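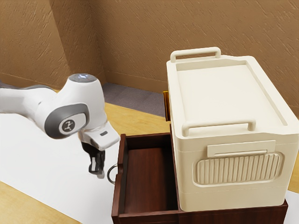

My grandmother kept her recipes in a kitchen drawer, and when she died the drawer came to me along with everything in it, rubber bands and all. I had meant to sort through it over a weekend. That was in October, and I am still at it, partly because I keep stopping to cook. Anyone who has inherited papers will know the feeling of standing in front of a dark wooden cabinet with the top drawer pulled open, a silver ring of a handle hanging from the front, and knowing perfectly well that the afternoon is gone. You reach in for one card and come up with a whole family.

I had assumed my trouble was my own until I met Natalina Pagano, who teaches an evening class in Drestdale on looking after household papers. Her students bring in letters and report cards, but mostly (she was laughing when she told me this) they bring in recipes. There are index cards gone soft as flannel, and backs of envelopes, and pages torn from church bulletins with a cake on one side and the hymn numbers on the other. One man came with a grocery sack holding 634 of them, a figure he was very proud of, having counted them twice.

Natalina's first piece of advice surprised me. She doesn't want you to throw anything out, or copy anything either, until you have cooked from it. "A recipe that leaves out the oven temperature was written by somebody who already knew it," she told me, "and you find out who that was by making the thing wrong a few times." I have made my grandmother's raisin bread wrong four times now. The card says "flour to feel," and then, underlined, "not too much," and I can hear her saying it, too, over the radio and the running tap.

Sang Phan took her class two winters ago and now has his mother's cooking in a blue binder, 31 dishes with room at the back for more. His mother never wrote down a word. He stood next to her at the stove with a notebook and a set of measuring spoons, and every time she tipped something into the pot he made her tip it into a spoon first, which drove her half out of her mind. For the fish soup they had to start over three times. She would forget and just pour, and then the two of them would stand there looking into the pot, trying to guess. He left those guesses in the binder with question marks next to them, and his daughter, who is 12, has started adding her own notes in green ink.

I like that very much. My grandmother's cards are full of other people's handwriting, and for a long while I thought of it as clutter. A neighbor crossed out the lard and put in butter. Somebody, and I believe it was my great-aunt, wrote "Too dry!!" across a perfectly good pound cake, and my grandmother kept the card anyway and went on making the cake the same way for decades.

If you'd like to begin, Natalina suggests a shoebox, a soft pencil and one relative on the telephone. Ask about a single dish and write down everything, including the arguments. I called my uncle about the raisin bread and we talked until his supper burned. He says she used potato water, and I'm trying that on Saturday.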